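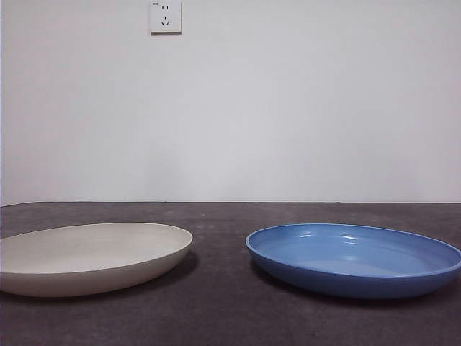

Off-white plate to the left, blue plate to the right.

Can a machine clear the table yet?
Grustach Forum > Home and Workshop > Machines
Search this topic… Advanced search
Views: 2,254

vesna_k wrote:
I would like to ask the members who work with small arms what they think of table clearing. I wash up for a guest house with my sister, and every June we have the same conversation, if we could buy something that takes the plates away. The dishwasher itself is not the problem. The work is to carry, scrape and stack, and for this we have only our hands.

Last season I wrote down what I cleared in one week, and it was 182 plates, without cups and bowls. A friend tells me that in two years a machine will do it. I heard the same sentence from the man who sold us the dishwasher, and this was a long time ago.

My question is narrow. I do not ask about folding clothes or cooking. Can a machine take one empty plate from a flat table and put it in a rack, and do it all day?

Reply 1 – pellworth
One plate, yes. All day, no. I service packing machines, and the distance between these two answers is where all the money goes.

Please look at what a plate is. It is wide and shallow, and it lies flat. A normal two-finger gripper cannot go around it, so it must take the rim. The rim is thin and it curves away from you in two directions. If you come one centimetre too far in, you push on the bottom of the plate and it slides. If you come too far out, you close the fingers on air.

We tried a Vuvitz arm with parallel fingers for lifting trays at Simard. The trays have a straight edge and a lip and they always arrive at the same place. Even so we had a stop every 30 minutes in the first month.

Reply 2 – tomasz_ironing
I do not agree with "all day, no". You are comparing with old machines, where somebody types the positions. The newer ones learn from many examples and they correct themselves with a camera near the fingers. I work with such a set-up, and the rim is less difficult than you say.

What we do, in order:

1. The arm comes above the table with the fingers a little open.
2. The camera at the wrist finds the curve of the rim, and the arm goes down so that one finger is outside the plate and the other is over the inside. A bright white plate is harder for the camera than a coloured one, because the inside becomes only white and you lose the shape. The rim itself you can still see as a greyer band. 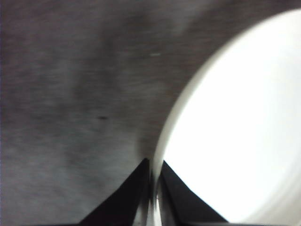 3. The fingers close, and the wrist turns a little before it lifts, so that the weight does not pull the plate out.
4. The arm carries it low, never high, and lets go only when the plate touches something.

Point 3 took us the longest. Before we added the turn, the plate rotated in the fingers like a door.

Reply 3 – pellworth
Thank you for the list, it is clear. But everything in it is for an empty plate on a table with nothing else on it. In a guest house there is a fork on the plate, half a potato, a paper napkin, and a glass which stands too near. What does your wrist camera do with the potato?

Reply 4 – tomasz_ironing
It does nothing with the potato. I did not promise the potato :)

vesna_k asked about one empty plate, so I answered this. I agree that scraping is a different task and nobody in our group has started it.

Reply 5 – mrs_ladle
I have no robot, only a canteen. I want to say something about surfaces, because the engineers always forget them. Our tables have rings, scratches, crumbs. I wipe them and one hour later they look the same. If the machine must know what is plate and what is table, does it not become confused by such marks?

Reply 6 – tomasz_ironing
A good question, and yes, at the beginning it did. Our table is grey and matt, and it is not a beautiful one.

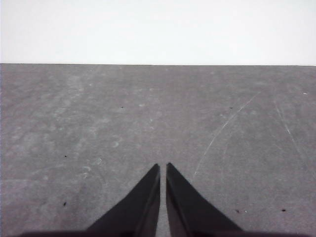
Pale rings on the left, a long scratch on the right, small dark specks, and the fingertips in front.

A pale ring is round and so is a plate, and a system that has learned only from clean tables can go down to a ring. I would not polish the table to avoid it. I would train with the marks, because your canteen will have them in any case. Small specks have never disturbed us. Reflections disturb us much more, and a glazed plate under a ceiling lamp has plenty.

Reply 7 – mrs_ladle
So my tables are good training material. I will tell this to my manager when she complains.

Reply 8 – darlene_n
Hello, Darlene Nguyen from Vorkari. I look after the tests, so please read this with the suspicion it deserves. We count attempts very strictly: if a person has to touch the plate, it is a failure, even when it is only one finger to stop it from rattling. In our last long series we made 1,430 attempts with two kinds of plate. I am not permitted to give the rate, but I can say where the failures were. Most came at the moment of first contact with the rim, and very few came during the carrying. Glazed and matt plates also fail in different manners. The matt one holds in the fingers and is dragged along the table, the glazed one escapes.
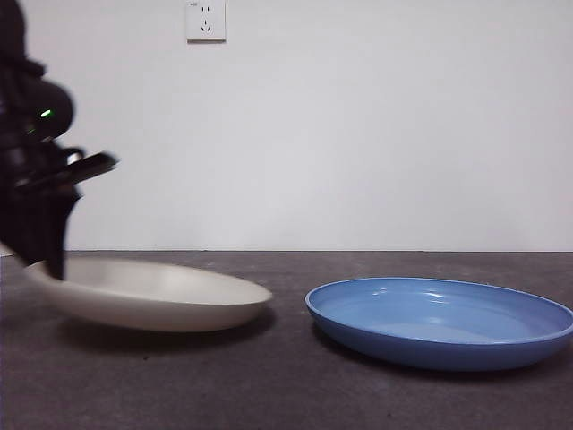
First contact is the part I would watch if somebody shows you a demonstration in a shop. Do not watch the speed, and do not watch the moment when the plate is in the air. Go to the side of the table, low down, and look at the edge the gripper works on. With the arm at the left rim of the off-white plate, as we have it, you see from the side that the rim end seems to come up a little, while the blue plate stays flat on the table to the right. From above you would hardly notice such a tilt. Ask the seller to stop the arm there, and then ask what happens if the second plate stands closer.

Reply 9 – pellworth
This is the first post from a company that I have read to the end. One objection. You say few failures in the carrying, but for a kitchen a failure in the carrying is a broken plate and a failure at contact is only lost time. You should not count them as the same.

Reply 10 – darlene_n
You are right, and in our sheet they are separate columns. I wrote it too shortly. For an owner I would give the broken plate a much higher price than the missed one.

Reply 11 – tomasz_ironing
I still think pellworth is too dark about it. A missed plate can be tried again. My sister-in-law's robot vacuum misses the corner every morning and she would not give it back.

Reply 12 – pellworth
The vacuum does not hold the crockery. Also it works when the house is empty. At breakfast there are guests with small children at exactly the height of the gripper, and before I let an arm run there I want a fence, and with a fence the waiter cannot reach the table. On a shop floor we solve this with a fence and a yellow line. In a dining room I have not seen it solved.

Reply 13 – vesna_k
Thank you to everybody. I read it aloud to my sister. We have decided for this season to buy a second trolley and a deeper scraping bin, and to ask again next June. If the arm could stand in the back kitchen and only move clean plates from the rack to the shelf, would that be more realistic? There are no guests there, no potato, and the plates are all of one type.

Reply 14 – tomasz_ironing
Much more realistic. In a rack the plates stand upright and the rim is free on both sides. I would begin there. Please write how high the shelf is and how much space you have in front of it.

Reply 15 – mrs_ladle
And please write which trolley. Ours has a wheel that screams.

Contact us | Copyright Grustach Forum | Back to top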